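Print this page | E-mail this page

Section 3. Hanging your Rolleo shade

OK, you've unpacked everything and checked it against the parts list in Section 2. Now comes the fun part! I've hung more of these than I can remember (my own kitchen, both my sisters' apartments, the whole back of the Buenaventura showroom), and I still read my own steps before I drill, so please read through to the end once before you pick up a tool.

You'll need a pencil, a steel tape measure, a level, a drill with a small bit, a Phillips screwdriver and a stepladder. A second person is nice for step 6 but you can manage alone.

3.1 Measuring

1. Decide between an inside mount (the shade sits in the window recess) and an outside mount (it hangs on the wall or trim above). I love an inside mount when the recess is deep enough. If your window handle sticks out a lot, go outside and save yourself the bruised fabric.

2. Measure the width at the top, the middle and the bottom. Write down the smallest number for an inside mount. My bathroom window is 31 inches at the top and a good bit less at the sill, and guess which one I ordered from the first time.

3. Compare your number with the label on the end of the tube. The label gives the full width including the brackets. The fabric is narrower, and that's normal.

NOTE: If the tube is too wide, stop and write to us before you cut anything. A Rolleo tube can be trimmed at home, but the Wulloto chain drive end can't, and I'd hate for you to saw the wrong one (the plain end has a gray cap).

3.2 Brackets

4. Hold each bracket where you want it and mark the screw holes in pencil. The bracket with the square notch goes on the chain side. Lay your level across the two marks, and if your window frame and your level disagree, go with the level. Older houses are full of surprises up there.

5. Drill the pilot holes and screw the brackets in, but leave the last turn of each screw for now.

CAUTION: The plugs in the bag are for solid walls only. For drywall, buy proper hollow-wall anchors. And please check for cables and pipes before drilling above a window!

6. Push the pin end of the tube into the round bracket, squeeze it in against the spring, and drop the chain end into the square notch. You'll hear a click. Give the tube a gentle tug down on both sides, then tighten the screws.

3.3 Chain and safety clip

7. Screw the safety clip to the wall or frame so the chain is held taut. This one isn't optional, even if there are no kids in your home. A loose loop of chain is a strangulation hazard for children and pets.

8. Run the shade all the way down and all the way up, slowly. If the fabric drifts to one side, lower it fully and stick a strip of masking tape on the bare tube on the side it's drifting away from. Yến Lã in our workroom taught me that trick and it fixes nearly every crooked shade I meet.

3.4 Picking a fabric that gets along with the room

If you ordered the tube with the swatch pack, don't snap the fabric on just yet. Tape your two favorites to the window and live with them for a couple of days, morning light and lamp light both. A patterned wall usually wants a plain shade, and I'd pull the color from the quietest thing in the room. The Cendmont linen in Oat goes with almost anything, but I'm biased, I have it in three rooms. 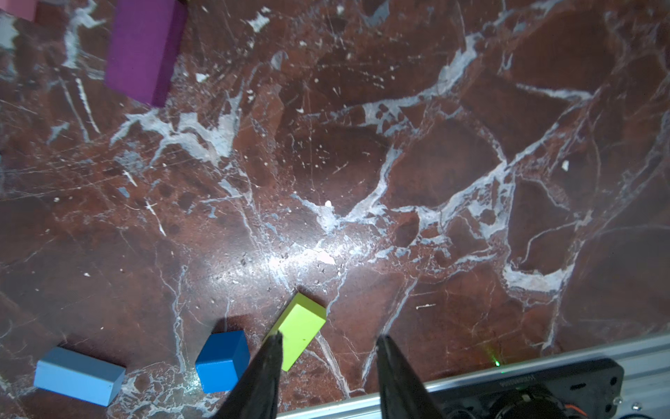 Red-brown marble, pale veins.

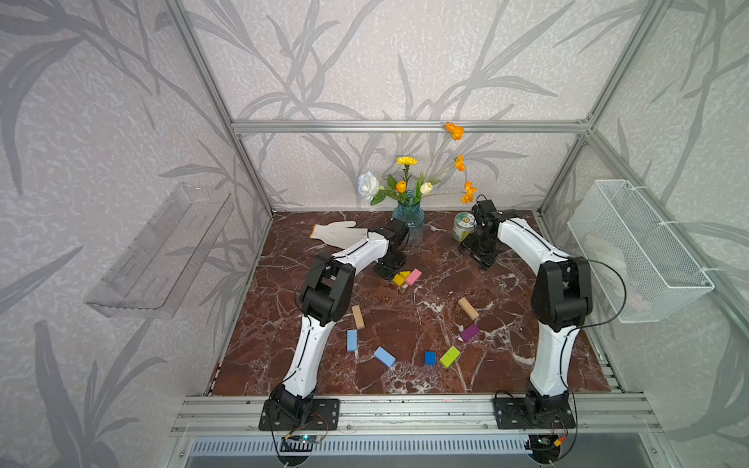
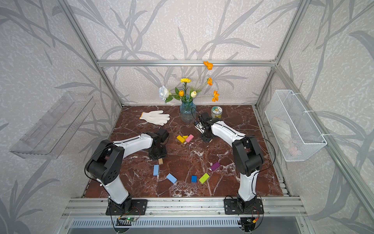
3.5 Setting the bottom stop

9. Lower the shade to where you want it to rest, usually just touching the sill. Slide the small clear stop bead along the chain until it meets the drive, and press it shut with your thumbnail. Do the same for the top position.

10. Wipe the bottom bar with a dry cloth. No sprays on the fabric for now, the care instructions are in Section 4.

Stuck on a step? Send the order number from your label to Gangadharan Bhat at the help desk, with a snapshot of both brackets if you can. Spare clips and stop beads are free through the end of March.

Print this page | E-mail this page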